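From the Bench: The Labeling Rule Gets a Little Longer

Hello again from the manipulation side of the building! Those of you who read the April newsletter will remember that I promised a short note on how we write down our tabletop tasks, and as usual the short note has grown. Polyxeni Panagiotou went through all 294 recordings from the Gratar set and found 8 where two reviewers couldn't agree on whether an item had been put away properly. I know 8 doesn't sound like much, but every one of them came down to wording, and wording is something we can fix without buying anything.

So the station guide has a new page, and it mostly concerns labels. Every compartment used as a target gets its own label, stuck on before the first recording and left alone until the whole set is finished. The task sheet has to use the same words as the label (if the label says lipstick, please don't write "makeup slot" on the sheet, however tempting it may be at four in the afternoon). Labels in Chinese stay in Chinese, and the sheet carries the English right beside them.

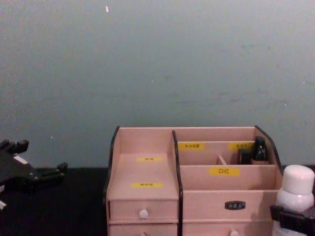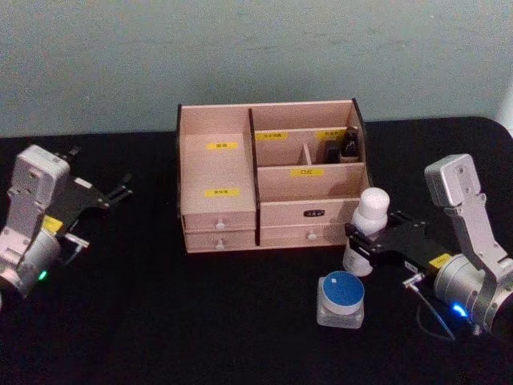
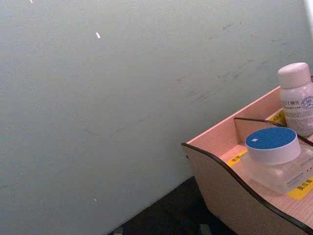
The cosmetics organizer station, with its yellow labels.

The second half of the page is about what counts as done, and I'll admit we argued over it through most of a lunch. Where we ended up is this: an item is placed when it stands inside its own compartment, upright if it's the sort of thing that stands, and the gripper has let go and moved clear. Touching the right compartment isn't enough. Leaning on a divider isn't enough either, and I'm sorry to everyone at the Skisen bench who has been marking those as good for a while now. You don't have to go back and redo them, just add a note.

Please also check more than one view before you sign off. A divider can hide the bottom of a bottle very nicely from one side, and it only takes a moment to look at the other cameras. If the views disagree, mark the recording "unsure" and pass it to Polyxeni, who would much prefer an honest unsure to a hopeful yes.

The new page is number 6 in the station guide, and there's a printed copy in the Keklow room next to the sign-in sheet. The Tkachenko folks have asked for a version with larger type, so that's coming too, as soon as I work out what the printer wants from me.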